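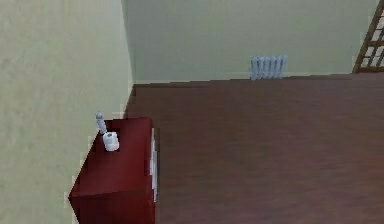
The room, with the cabinet and the radiator

Cold back room, do I bleed the radiator or call someone?

Hi all, we moved into a rental on Durasley Road in the fall and I'm trying to get the spare room ready for my mom, who comes to stay in January. The radiator in there gets hot along the bottom and stays stone cold at the top. The other 5 in the house are fine. My landlord says to bleed it, but I've never done it and I'm a little scared of flooding the place (the downstairs ceiling was just painted!). Is there a trick to it? Also it makes a gurgling noise at night, if that matters.
Posted by pennyloaf, 14 Dec 2023

Imad Masri
Cold top plus gurgling is air, so your landlord is right. Turn the heat off and let everything cool down first - I skipped that once and got a nice burn on my thumb. Look for a small square valve near the top at one end. Hold a rag under it, put the key on and turn it counterclockwise, maybe a quarter turn. It'll hiss. When the hiss turns into a steady dribble of water, close it up again, snug but not gorilla tight. You'll get a cupful out at the most, so your ceiling is safe. Then check the pressure gauge on the boiler and top it up if it dropped. If you have to do this again in 2 weeks, air is getting in somewhere and the landlord should send somebody.

fernhill_9
Just buy a new radiator, they're not that much. I paid 198 for mine, fitted.

Tess R.
Please don't buy a radiator for a rental, lol. What Imad said. The only thing I'd add is that keys come in different sizes, and the first one I got from Rawashdeh Hardware didn't fit, so take a picture of your valve before you go. Mine gurgled for a day afterward and then quit.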